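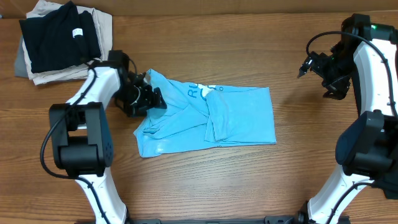 Left gripper on the blue shirt, right arm clear of the cloth.

Wednesday, October 10, 2018

Most of the day went to section 7 of the Murnix cell rules, the part on two-arm work over a shared table. The old text allowed both arms to approach the same garment at any time, provided speed was reduced. The new text gives the cloth to one arm. The second arm holds outside a marked radius until the first has either released or asked for a joint hold. I wrote "asked for" and then changed it to "signaled", to match section 4.

Finished stack stays at the back left corner. The Livach draft wanted it off the table entirely, and I struck that. A stack inside reach is acceptable if it is entered as a keep-out volume with 50 mm added on every side. The height of the volume must be updated after each garment. Livach had a fixed height, good for a short pile only.

Wrist camera check comes next in the order. Fingers open, nothing held, gripper above bare table, one still saved before the run and one after. Glare on the wood is to be noted in the log but is no cause to stop, unless it falls where a garment edge has to be found.

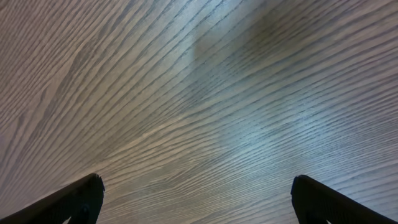
Kirkegaard wrote back before lunch that a still before and after is too little, and that the check should be repeated every time a gripper has been opened by hand. I agree with the second half. Added as 7.2, with the wording left close to theirs.

Cable slack is still unsettled. The rule gives a minimum loop at the elbow and says nothing on the maximum, so a long loop passes inspection even if it can reach the cloth. Gotow uses a sweep test: both arms through full travel at low speed, cables watched the whole way. It takes about 2 minutes per cell. I would take that over a length figure, which depends on the mount.
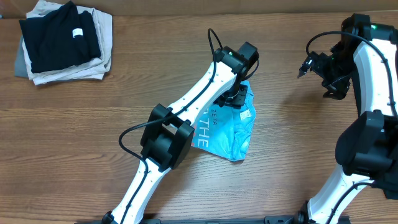
The sweep test goes in as 7.5, then, with the length figure moved to a note. Pressing force on fabric stays where it was. Page 294 of the binder still has the older table and needs to be pulled before the new one is issued.

Left for tomorrow: indicator light meanings. Green is used in two places in the text with two different senses, "powered" and "ready to move". One of them has to go.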